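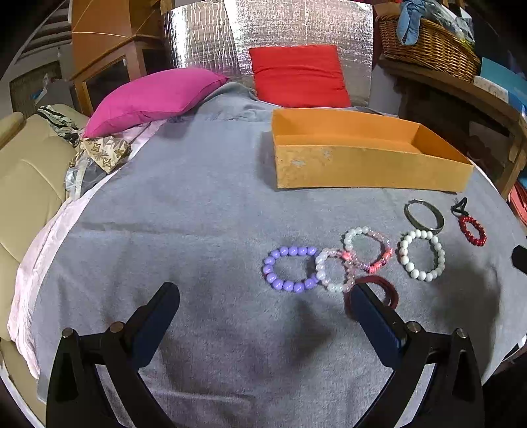
Page 4

About Us

Hi, I'm Leen Mansour, and I run Cladance, a small school where grown-ups and kids learn to make jewelry with beads, wire and thread. If you found us because a friend came home with a bracelet and wouldn't stop talking about it, welcome! We get a lot of people that way.

I started the school in the back half of a fabric shop in Foltness. The owner let me have the long table by the window two evenings a week, as long as I swept up, and I can tell you that sweeping up seed beads is a job that never ends. They were still finding them in the radiator after we moved out. My first class had four students. One of them wanted to fix a necklace that had been her grandmother's, one was there because her sister had signed her up, and the other two thought it was a knitting class (they stayed, and one of them still comes).

These days we have our own rooms on Fuentealba, up the stairs next to the shoe repair place. There's a big room with good daylight where most of the classes happen, and a small one with the door shut for anybody working with a torch. We also have a kitchen with a kettle and too many mugs.

Nicanor Bravo teaches the wire and metal classes. He spent years making clasps and hinges for other people's designs, so if you've ever had a catch that wouldn't stay closed, he's your guy. He's much more patient than I am. I teach stringing, knotting and bead weaving, and I talk the whole time, which some people love and some people put up with.

What you can learn with us

Most people begin with First Strands, our beginner course. It runs for six weeks and you'll make a stretch bracelet, a knotted necklace and a pair of earrings. The stretch bracelet sounds too easy, I know. But tying a knot in elastic that holds, and then hiding it inside a bead, takes more practice than you'd think, and I've cut apart plenty of my own!

After that you can go wherever you like. We have a pearl knotting class, a loom class, a wire wrapping class with Nicanor, and a repair night where you bring your broken things in a bag and we work out together what can be saved. Repair night is my favorite. People bring such odd and lovely stuff, and there's usually cake.

We keep every class to 15 people. I tried a bigger group once and spent the entire evening running from one end of the room to the other with a pair of pliers.

For kids we have Saturday-style mornings during school breaks, ages eight and up. They're loud. We use bigger beads and shorter projects, and everybody takes home what they made, even if it's half a bracelet.

The bead wall

You'll want to see this one in person. We have 537 little drawers along the back wall, all from an old hardware store that was closing down, and each one has a different bead in it. Nicanor wanted to sort them by size and I wanted to sort them by color. We sorted them by color. Students can buy from the wall at any time, by the scoop or by the bead, and you don't have to be taking a class to come in and look.

A lot of our glass comes from Honderura, a family workshop we've been buying from since the fabric shop days. They send us a mixed box every January with whatever they had fun making, and opening it is a bit of an event around here.

Who comes here

All sorts! We have nurses coming off a shift, retired teachers, a couple of teenagers who are already better at the loom than I am, and one dad who learned so he could make things with his daughters. More than 100 people came through our beginner course last year. Plenty of them had never held a pair of pliers before, so please don't worry if you haven't either.

Come and say hello

The studio opens at 10 a.m. and evening classes start at 6:30 p.m. There's no need to book if you only want to browse the drawers, but classes do fill up, especially repair night. Ring the top bell (the bottom one belongs to the shoe repair) and give us a minute to get down the stairs.

Leen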